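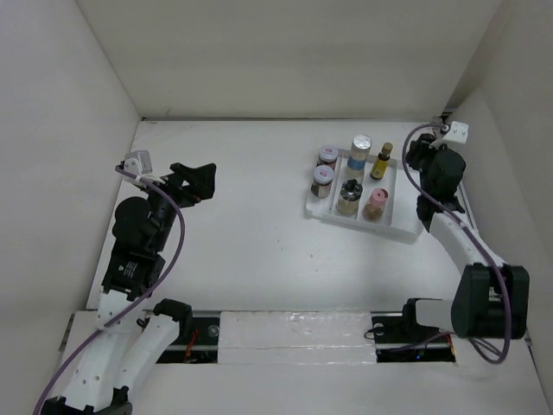
Two-arm bench in its enclosure, with the seasoning tray on the right half of the table.

Stakel Bench Planner: README

Stakel is a planning sheet for people who want to put together a small two-arm tabletop station and need to know what to buy, in what order, and what to keep money back for. It grew out of the shopping lists for our own benches, and we're delighted with how useful it has become now that other groups are filling it in too!

What you get

parts.csv: 23 lines, one for each thing you buy or make, from arms down to cable clips
budget.csv: the same lines grouped by when the money leaves your account
props.csv: the tabletop objects, with columns for the replacement price and how many spares to hold
suppliers.csv: who we ordered from and how long we waited
notes.txt: odds and ends that wouldn't fit in a column

All prices are in pounds and include VAT. Change the currency in the first row of budget.csv and the totals will follow.

What it costs

The ceiling we plan to is 3000 per bench, not counting the arms. Arms are on their own sheet, as many groups already have a pair or can share one. The enclosure is the biggest single line at 649, which covers the side and back walls, the tabletop and the fixings. We bought ours flat-packed from Cruickshank and it went together in an afternoon (bring a second person and a decent hex key set).

Things we'd budget for earlier next time

Cables. Measure along the arm with the elbow folded and again with it stretched out, then add a generous loop. Our purple ones make a wide arc past the wrist and we love them for it: a bright colour is so much easier to trace when you're hunting for a fault.

Trays. A shallow one with dividers is cheap and makes resetting the table far quicker. Buy two of the same kind so the layout stays the same if one cracks.

Props. Kitchen jars and shakers are brilliant value. You get glass and clear sides, tall shapes and squat ones, and lids in all sorts of colours, all from one trip to the shops. Put the full ones in the budget, contents included. The weight changes the grip, and refilling from a big bag works out cheaper than buying new jars.

Gripper fingers. Count these as consumables. The sheet allows for 17 in a year across the two arms, and you can change that in the column marked "yearly".

Clear tape and film. It's such a small line that we left it off the first version, then paid for it out of the tea money.

Lead times

Order the arms first, the enclosure second and everything else once both have a delivery date. Onetti ship small parts quickly but close their warehouse for most of February, so get cable and connector orders in before then.

Known gaps

No line for power use
No line for floor space or furniture under the bench
The shelf brackets in notes.txt are for the older Grernar frame and won't fit the current one

Using and changing it

Copy it, cut it up, add your own lines. If you send changes back, please keep the column names as they are and put your prices in a new column beside ours. We'd especially like figures from anyone who has built more than one bench at once, as we have very little on bulk orders.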